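Teaching by Demonstration: Household Tasks
Gallery, Ollbridge Centre for Assistive Machines

The Centre's household programme records people guiding a humanoid robot through ordinary domestic work. An operator directs the arms and hands by remote control, and each recording is kept as one demonstration from which the robot's control software can later learn. The programme began with kitchen tasks at Kemmont and moved on to bedrooms and laundry in April. It is led by Sugeng Majimbun, with Ginette Bouchard responsible for operator training.

Clothing has taken up the greater part of the present stage. A shirt does not keep its shape when it is lifted, and two operators given the same garment will seldom take hold of it at the same point. Operators are asked to work at a steady pace, to use both hands where the task allows, and to carry on after a poor grip, as corrections are of value to the learning software.

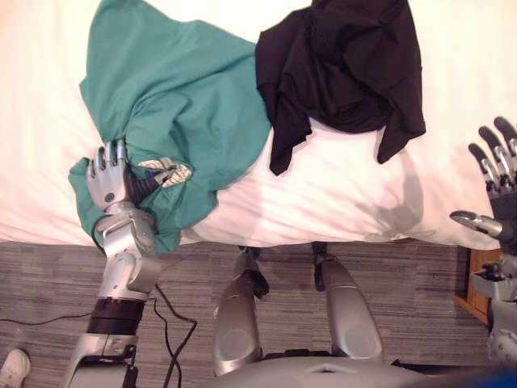 Each operator completes 44 practice runs before any recording is accepted into the main collection. Sessions last no longer than two hours, with a break of 8 minutes at the midpoint, and no operator works more than one session in a day. Garments are placed afresh before every run so that the starting arrangement varies.

The collection at present holds 1,077 accepted demonstrations, of which 330 concern clothing. The remainder cover table setting, tidying and the opening of drawers and cupboards. Every recording is reviewed by a second member of staff, who notes the point at which each garment is first grasped, any dropped item and the time taken. Runs in which the task is left unfinished are stored separately and are not included in the figures given here.

Partner groups at Fagerlund and Pruvard receive the reviewed recordings under a shared agreement. Requests for access from other institutions should be made in writing to the programme office at Ollbridge. Visits to the bedroom and laundry area can be arranged on Thursday afternoons.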